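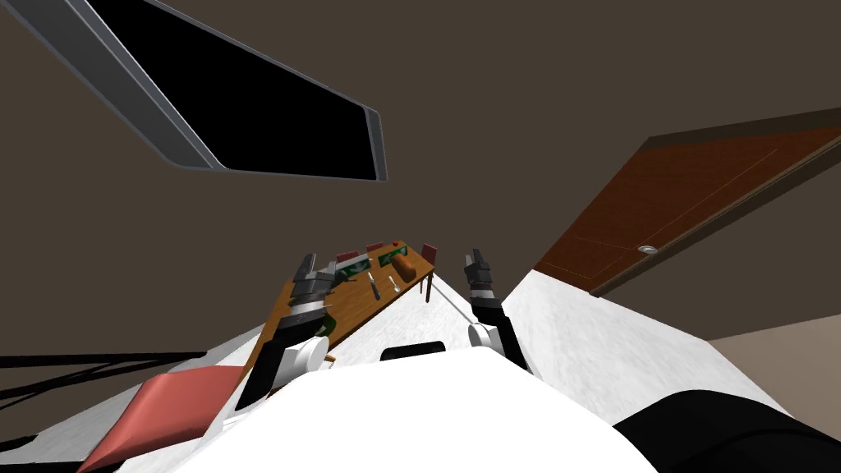

Dining table set, head view, both grippers in sight.

Tilted head view in simulated table episodes – keep or drop?
Posted by Zainab Garba

I am collecting teleoperated demonstrations in simulation for a two-arm policy. The set is called Leckie and has 421 episodes so far. The head view is rolled well off level, so the table runs diagonally. The wrist views are normal. Training is imitation only, with joint positions as actions. Should I level the head view and re-render, or train on it as recorded?

Suleiman Ogunleye
Depends on the deployment mount. If the real head has the same roll, leave it alone. If it doesn't, replay the logged simulator states with a corrected camera pose and render again. Do not rotate the stored images. You lose the corners, and the perspective is still wrong. Check five replays against the originals before running the whole set, as contact can drift if you replay actions instead of states.

Funmilayo Sani
just augment it. random rotation, done

Ladi Babalola
Rotation augmentation alone will not match a different camera pose. We had a similar problem on Duveck and rendered each episode from several poses around the nominal mount. Storage went up, operator time did not. Also look at what changes between episodes. Utensils are thin and take up few pixels at this distance, so check them at the resolution the network receives after resizing.
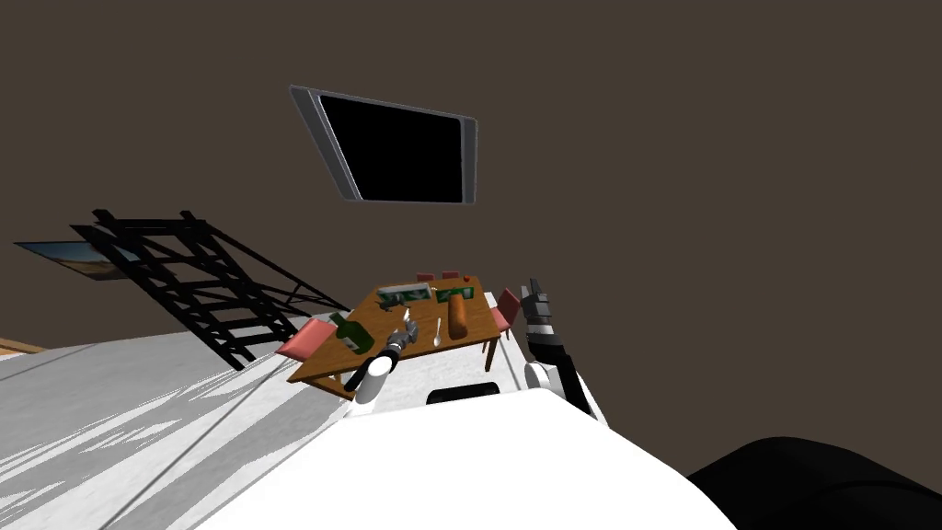 Do I need to record failed grasps too, or only the clean ones?

Record both and label them at the time of collection. For plain behavior cloning, train on the successes, plus episodes where the operator misses and then recovers. Keep outright failures in a separate split. They are useful for a success classifier later, and sorting over 1000 unlabeled episodes by hand is slow.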